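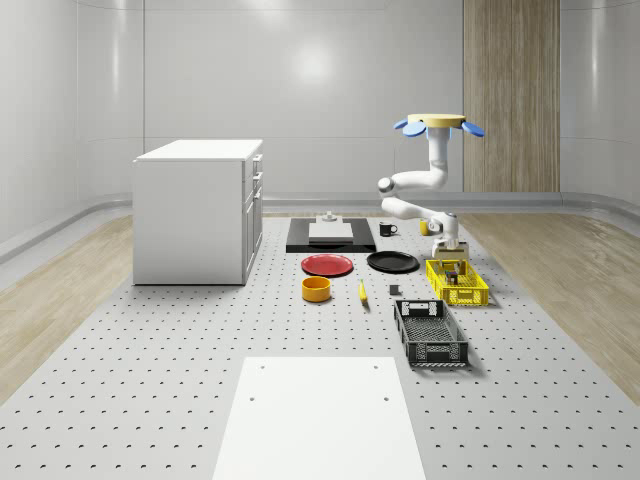
Simer Street water back on, lane closed till Monday

Water is back for all 38 homes on Simer Street after a main split near the Zimach Bakery corner. Crews got it patched at 2 a.m. No boil notice. Run the cold tap a few minutes if it looks cloudy, the city says, and hold off on laundry untill it clears.

Eastbound lane stays shut for paving. Expect backups at Alcaraz Avenue, espescially at school drop-off. Bakery opens at 8 as usual, use the side door.

The pipe was due to be replaced in December. City now wants it done sooner, no date yet.

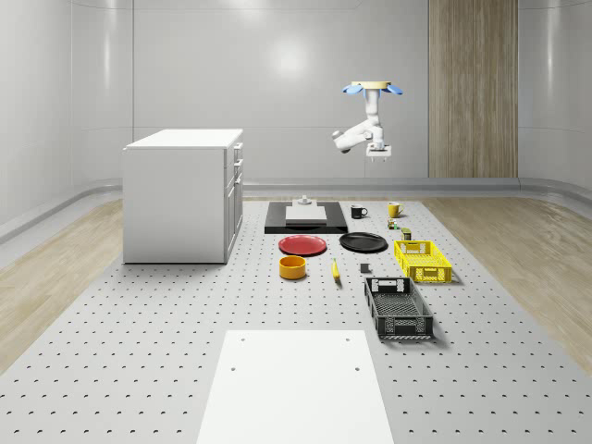
Bus changes

Route 2 skips the Simer stop and picks up outside Jorkia Hardware instead. Same times. Regular stop returns once the lane reopens.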